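Have you ever tried to do up somebody else's belt? It's trickier than doing up your own! Everything is backwards, and you have to be careful not to pinch or pull. Now think about a robot doing it. I write about robots for kids, and my favourite ones are the helping kind, the robots that work right up close to people. They have to follow a lot of rules, and I reckon the rules are the most interesting part (yes, really).
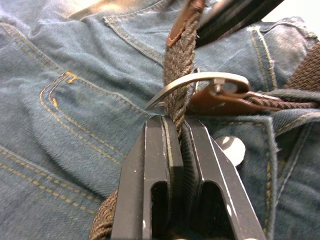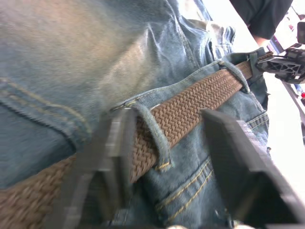
Denim, a braided belt and two robot fingers, all squished in together.

## Rule one: go slowly

A robot arm can be very quick. In a car factory it might swing about behind a tall fence, and people stay out until it stops. When a robot is helping someone get dressed there's no fence, so it has to move gently the whole time. At Trorno, the workshop where I learned most of this, they tell every visitor the same thing: if the robot looks a bit boring, it's going at the right speed.

## Rule two: don't squeeze too hard

Robot fingers don't feel things the way yours do. A helping robot needs a limit on how hard it can pinch, and somebody has to test that limit before a person stands anywhere near it. The Trorno crew practise on a stuffed dummy called Rover (he has no head, poor fellow). Rover had his belt grabbed 3,000 times before any human got a turn!

Try this at home: pick up a grape without squashing it, then pick up a heavy book with the same hand. You changed your squeeze without even thinking. A robot has to be told.

## Rule three: there must be a stop button

It's big, it's easy to hit, and it must work every single time. The person being helped should be able to reach it, and so should a grown-up who's watching. You never have to explain why you pressed it, either. Maybe you got scared. Maybe your nose was itchy. Stop means stop.

## Rule four: ask first

This one is my favourite, and it's a rule for people as well as robots. Before anybody touches your clothes, they should ask you, and you can say no. You can also say yes and then change your mind halfway through, and the robot has to let go and back away.

## Rule five: write it all down

Trorno has a checklist with 44 things on it, and they go through the lot each morning. Are the cables tucked away? Are there any sharp bits on the fingers? It takes them around 16 minutes, which feels like forever when you're keen to get started.

## Your turn

Pick a job you'd like a robot to help you with, like brushing your hair or tying your shoes. Write three rules it would have to follow. Then get a friend to be the robot and see if your rules work. If your friend ties your shoes together, you need another rule!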